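Store took my coupon but the cash back app says I bought the wrong size

posted by clippinginclegg, 7 October 2020

Hi everybody, longtime reader and I think this is only my second time posting, so be gentle! 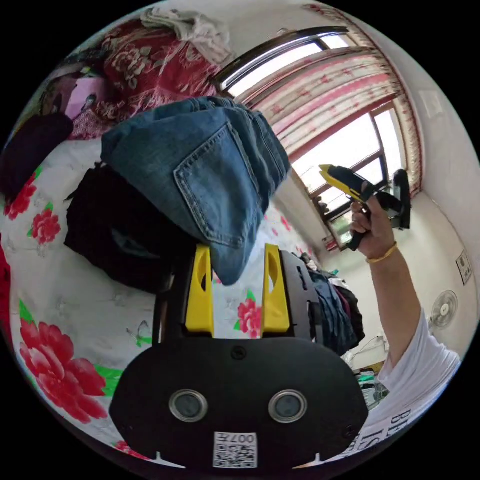

I do most of my shopping at Rekell because it's the only store near me that still doubles anything. They had the Wotard laundry detergent on sale, buy 2 get a $4 register reward, and I had a paper coupon for $2 off any two. Then Zollar (the cash back app, I've used it since April) had an offer on the same detergent, so I figured I'd stack all three and walk out paying next to nothing.

The sale worked. The coupon worked, no beep, the cashier didn't even look at it. The register reward printed. Then I got home, sent my receipt to Zollar, and they rejected it with "item does not match offer." I went back and opened the offer and it says 60 oz or larger. The bottles I bought are smaller than that. But the picture on the offer is the exact bottle I have sitting on my dryer!! Same cap, same label, everything.

So what I want to know is a few things. Can I argue with them over the picture? If I take the bottles back and swap for the bigger ones, do I lose the register reward? I haven't spent it yet. And does sending in a second receipt for the same thing get your account flagged? I have 236 points over there waiting to be cashed out and I would be sick if they locked me out over a couple bottles of soap.

My sister-in-law says to just let it go but you all know how that is. Once I've planned a trip out on paper I want it to come out the way it was on the paper.

couponmom_of_boys

Oh I've done this exact thing, with dish soap, and I was so mad at myself. The short version is the words win over the picture every time. If you scroll way down on any Zollar offer there's a line in small gray print saying the picture may not show the size or variety. I have written to them about it twice and got the same copy and paste reply both times.

That said, write to them anyway. Be nice, keep it short, send the receipt again and a picture of the front of the bottle with the size showing, and say the offer picture is confusing. The second time I tried it they gave me a one-time courtesy credit. It wasn't the full amount but it was something, and it took me all of five minutes while I waited on pasta water. I wouldn't threaten to quit the app or anything like that. Whoever reads those messages gets enough of it.

On the exchange, please don't do anything until you talk to the service desk at YOUR store. At mine, if you return something that was part of a register reward deal, they take the value of the reward back out of your refund, even if the reward is still in your purse. An even swap for the same price is different, but the bigger bottle is never the same price, so they have to ring it as a return and then a new sale. And then your coupon comes into it too. My store won't give the paper coupon back. They hand you the money you paid and that's it, so the two dollars is gone and you're buying the large ones at full sale price with nothing to use on them.

And check whether the larger size is even in the sale! A lot of the time the reward deal only covers the small ones — that's how they get you.

When I sat down and did the math on my dish soap, I would have been worse off swapping. I kept the small ones, used the reward on milk and eggs, and called it a day. You got the sale and the coupon and the reward, so you still did really well on that trip.

The other thing I do now is use the barcode scanner inside the app while I'm standing in the aisle. It's the little button next to the offer. It'll say match or no match before you ever get to the register. Mine is slow inside the Rekell, the signal is terrible back by the laundry stuff, so I scan, walk up to the greeting cards where it works, and then it loads. I'm sure I look nuts wandering back and forth with one bottle of detergent but I haven't had a rejection since.

dealhound60

just return them and rebuy, I do it all the time and never had a problem. the girl at my desk doesn't take the reward back

pennypile

I'd be careful with the one above me. Some stores are loose about it, sure, but if the reward gets spent and then you return the items, that's the kind of thing that gets coupons tightened up for the rest of us. Ours in Clegg started keeping a log at the desk last year and I know it was over detergent.

To your last part, a second receipt is fine if it's a real second purchase. They have a date and a transaction number on every receipt and that's what gets compared. What gets people locked is sending the same receipt over and over after it's been turned down. I'd do it through the help form and leave the upload button alone.

Also cash out your points first, before you write to them. I don't think they would do anything to you, but I never leave a balance sitting in any of these apps. I had one shut down on me with money in it and I still get annoyed thinking about it.

clippinginclegg

Thank you both (all three of you)! I cashed out this morning and sent the message with a picture of the label. I looked at the shelf tag again too and the big bottles are not in the sale, so I'm keeping what I have. The reward is going toward cat litter. I'll come back and post if they give me the courtesy credit.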